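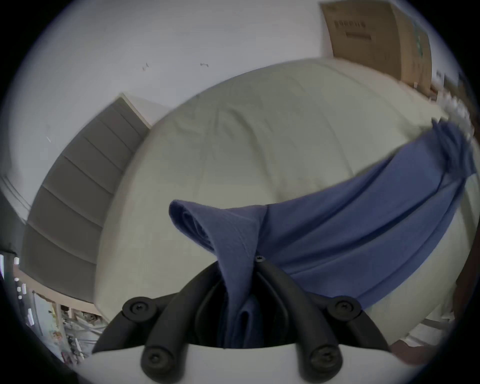
Adela asked whether you can come along if you've never held a gripper before. Yes. Most people who came in March hadn't. You get 15 minutes on the handles before any cloth goes near you, then you fold.

STIVANCE HAND GRIPPERS – OPEN DAY AND DEMO SETS

Open day: 22nd July, Bremley workshop, upstairs. Doors 10 am, last session starts at 3. Free, but book a slot, the room is small and we fill up.

What we're showing

The Stivance pair. Two hand-held grippers, one per hand, for recording how people handle soft stuff. Shirts, towels, pillow cases. You do the job, the grippers log it, and the log goes to the people training the arm. No arm needed in the room while you record. That's the whole selling point really.

Also on the day: the Dobos charging dock, spare fingertips, and the new carry case (prototype, zipper still sticks).

How the sessions run

Groups of four. 30 minutes each.
First part: fit, grip, open and close, pick up a sock.
Second part: folding on the bed. Shirt flat, sleeves in, bottom up to the collar. Then again from a crumpled heap, which is a lot harder than it sounds.
Last few minutes: we play your takes back on the big screen and you can see where you fumbled.

Everybody fumbles the collar. Don't worry about it. 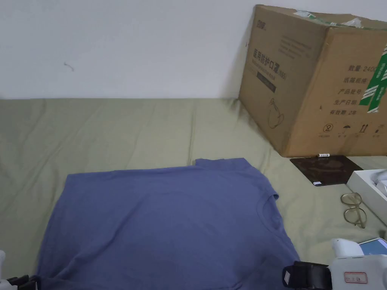 After playback you can go round again if there's a gap in the schedule, or go downstairs and talk pricing. Staff on the stairs will point you the right way.

Bring your own laundry if you like. Clean please. Thick hoodies and anything with sequins are no good, the tips slide off. Thin cotton is best for beginners. Fitted sheets – we have tried, we'll show you the takes, they are not pretty.

What's in the box (standard set)

Left and right gripper, charged
Charging lead, one, splits to two
Wrist straps, small and large
Spare fingertips, one set
Quick start card. The full manual is a download now, we stopped printing it

Not included: dock, case, laptop. Recording software runs on most recent laptops, ask us if yours is older.

Price and availability

Standard set $3,813
Dobos dock $1,541
Spare fingertips and straps, see the parts page

Open day visitors who order on the day get free shipping. Applies to sets only, not parts. Lead time on new orders is around six weeks, bit longer if you want the case as well. A few ex-demo sets will be for sale too, first come first served, same warranty, some scratches.

Questions we keep getting

Left handed? Fine. The pair is even both sides, swap which one leads.

Heavy? After an hour you will feel it in your forearms. Take breaks. The straps help a bit.

Kids? Over 12s welcome with an adult. They tend to be better at it then the grown ups.

Do I keep my recordings? Yes, bring a USB stick. We only keep takes if you sign the form at the desk, and you can say no and still do the session.

Does it work for dishes, tools, groceries etc? Yes for most of it, but this open day is cloth only. Kitchen day is being planned with Fasinness, date not fixed, sign up for the newsletter if you want to hear.

Getting here

Bremley workshop, side entrance, up the stairs. There's an elevator round the back, ring the bell and someone will come down. Parking is free on Saturdays but the lot is shared with the tile store so get here early. Coffee and tea upstairs, no food in the demo room please.

Booking

Use the form on this page or call the shop. Give us your slot, how many people, and wether you want the pricing talk afterwards. If you can't make it let us know so we can pass the slot on. Morning sessions go first, afternoons usually have space.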